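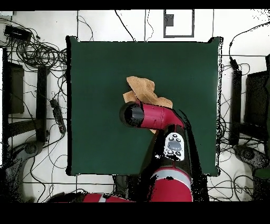 A tan cloth in loose folds on a dark green mat.

The washcloth, known in many homes as a face cloth or flannel, is a small and more or less square towel used for washing the face and hands. It is the humblest member of the towel family, and very likely the one that gets picked up most often in the course of a day. Most are made of cotton terry, a weave in which extra yarn is left standing in little loops so that the cloth can hold plenty of water for its size. 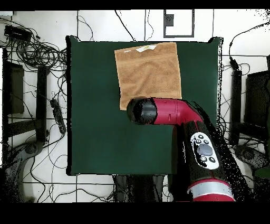 Sizes vary from maker to maker, though 13 inches along each side is a common measure in American linen closets. The Alus pattern, brought out by the Clokotham mill, was cut a good deal smaller at 9 inches and sold mainly for babies' baths — many families kept theirs long after the babies had grown.

Plainer cloths are terry from hem to hem, while dressier ones carry a flat woven band near the ends, a touch that usually matches the larger towels in the set.

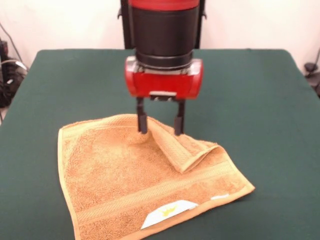
Folding is largely a matter of household custom. The simplest way is to bring one edge over to meet its opposite, smooth the cloth with the palm, and fold once more into quarters. Some people prefer thirds, which stack nicely on a narrow shelf, and others roll them up for a basket by the sink.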